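# Writing Safe Work Rules for a Two-Handed Service Robot

Troro Project, Report 2

## 1. What we set out to do

Our group was given a working robot and no rule book. The robot, which we call Troro after the project, has two multi-fingered hands and is meant to do small service jobs at a counter. The lab at Brasden already had general safety rules for machines, but they were written for industrial arms behind a fence. They say what to do when a person opens the gate. We don't have a gate.

The task for the term was to write a set of working rules that a new student could read in ten minutes and follow without help. We limited the rules to counter work with drinking vessels and dispensers. Cleaning, carrying loads across the room and anything involving heat were left out.

## 2. Where the rules came from

We started with three sources: the lab's machine rules, the user manual for the hands, and the notes left by the previous group at Flemthorpe, where the robot was kept before. The Flemthorpe notes were the most useful and the worst organized. Some entries were a single word ("cables"). Others went on for a page about one dropped mug.

We copied every warning or instruction out of all three sources onto separate cards. After removing duplicates and anything about fences we had 200 cards. We sorted them by when in a session they applied – before power-on, during a task, after a stop, and at shutdown – and then merged cards that asked for the same action in different words. The final list has 21 rules.

Several cards contradicted each other. The machine rules say the emergency stop must cut all power to the motors. The Flemthorpe notes warn that cutting power to the hands lets go of whatever they hold. Both are right. We settled it with a rule about where objects may be held (rule 9 below), and the emergency stop stays as it is.

## 3. The rules that caused discussion

Not all 21 are repeated here, as the full list is in the appendix. These are the ones we changed at least once.

**Rule 4. One operator, one spotter.** The operator runs the program and the spotter holds the stop button. The spotter doesn't look at a screen. In the first draft the spotter also wrote the log, and we dropped that after the first session because the spotter kept looking down.

**Rule 7. Name the fixed points.** Before a task starts, the operator says out loud which parts of the work area can't move: counter edge, dispenser, tray. Each one must be in the robot's map. If a fixed point has been shifted, even slightly, the map is redone.

**Rule 9. No holding over people or over the floor.** An object in the hand stays above the counter at all times. If power is lost, it falls a short distance onto a surface where it can be picked up.

**Rule 12. Both hands count.** A hand that has no job in the task still takes up space and can still hit something. Its resting position is written into the task sheet in the same way as the working hand's positions. The first draft only covered the working hand.

**Rule 15. Liquids last.** Every dispenser task is run with an empty vessel until the log shows it can be repeated. Only then is the water supply opened.

**Rule 18. Don't rely on the indicator lights.** A light on a finger or on an appliance may mean power, ready, or fault, depending on the maker. The stop button is the only signal the spotter acts on.

## 4. Trying the rules at the counter
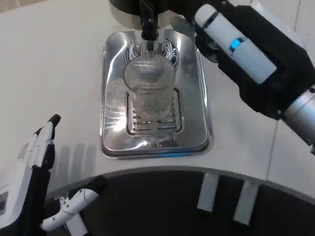 *Text and session notes: Dirk Kramer, Troro project group*

The dispenser task was the main test of the list. The cup stands on the drain grate, directly under the nozzle, and the open rim is only a little below the nozzle tip. With so little height to spare, the cup can't simply be lifted straight up when it's time to take it away. It has to be slid out from under the nozzle first. We added this to the task sheet as a required step.

Rule 12 was tested here as well. The right hand works up near the dispenser housing while the left is open on the other side, with its thumb reaching toward the rounded counter edge. We wrote down a clearance for the thumb as well as the fingers, as the thumb sits lower and is easy to forget.

Clear glass and polished steel are a hard pair for the cameras. The tray throws back glare and reflections, and the grate can be seen through the cup. We added a line to rule 7: where a vessel is see-through, the operator confirms its position by eye before the hand closes.

Two people from Kwofie, the workshop next door, read the list and ran a session from it with no help from us. They stopped twice to ask what "fixed point" meant, so there is now a definition at the top. They also started rule 15 in the wrong place. It has been moved ahead of the task steps on the printed sheet.

## 5. Open points

- The rules assume one robot at the counter. We have no wording for two.
- We haven't agreed how many clean runs rule 15 should require – the current text leaves it to the operator.
- Rule 9 doesn't cover handing an object to a person, which the next group wants to try.
- The printed sheet needs larger type. It can't be read from where the spotter stands.

The list, the sorted cards and the session log are in the project cabinet, box 3459. The next revision is due in December.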